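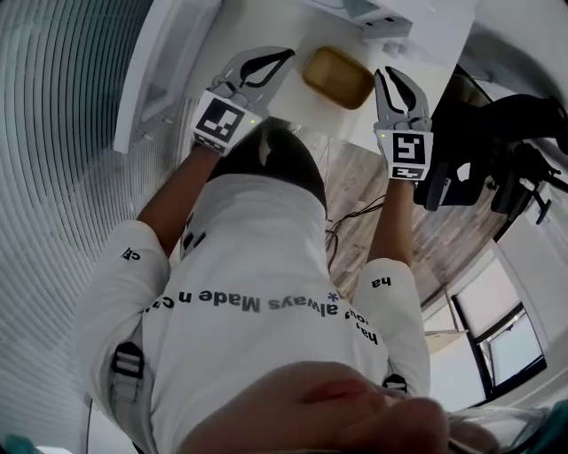 At the white table, Cilness

Casual Library Assistant, Cilness Community Library

Rirdale Libraries is looking for a casual library assistant to work 19 hours a fortnight at our Cilness branch, with some shifts at Prindbridge.

You will shelve returns, help people at the desk, process holds and set up for storytime. Shifts run up to 4 hours and include some evenings. The branch is on the 49 bus route and there is free parking behind the building.

You will need:
Experience serving the public
Basic computer skills
A current Working with Children Check
To be able to push a loaded book trolley

A driver's licence is useful for Prindbridge shifts. Training is paid at the normal rate.

Send a resume and a one-page cover letter to the branch, 40 Chmielewska Street, Cilness. Applications close 24/05/2022. Interviews will be held at the end of May.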